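Nodeo Kitchen Set – README

Posted in November by the Punham data crew
4 comments · 32 shares

Hi, and thanks for grabbing the set! It holds 259 episodes of dish handling, collected by teleoperation at our Bramwell site. I cleaned the labels myself, so blame me for the typos.

Each episode has a head view, a wrist view, joint states and one plain sentence saying what the operator was asked to do. Video is stored at 256 x 256 (the originals are bigger – write to us if you want them). The splits are by episode, so please don't shuffle single images between train and test. I did that once and my scores looked wonderful for a whole afternoon.

Wrist view first, then a head view. 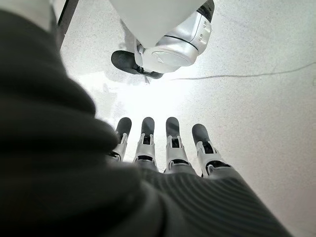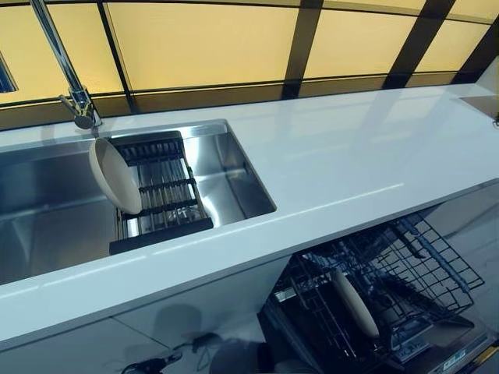

Labels are short and a bit stubborn. We write "bowl" and "plate" and leave color out, which bugs some people, but with a cream bowl on the rack over the sink and a cream plate in the dishwasher, color wouldn't tell your model which one to grab anyway. Location words do go in: "sink", "rack", "counter", "dishwasher". Watch out for "rack" – it can mean the roll-up one or the one in the dishwasher, and I haven't split those yet. The Etard loader reads everything as is. Older versions choke on the joint files, so update first.

Contact: Punham data desk | © Nodeo project | Back to top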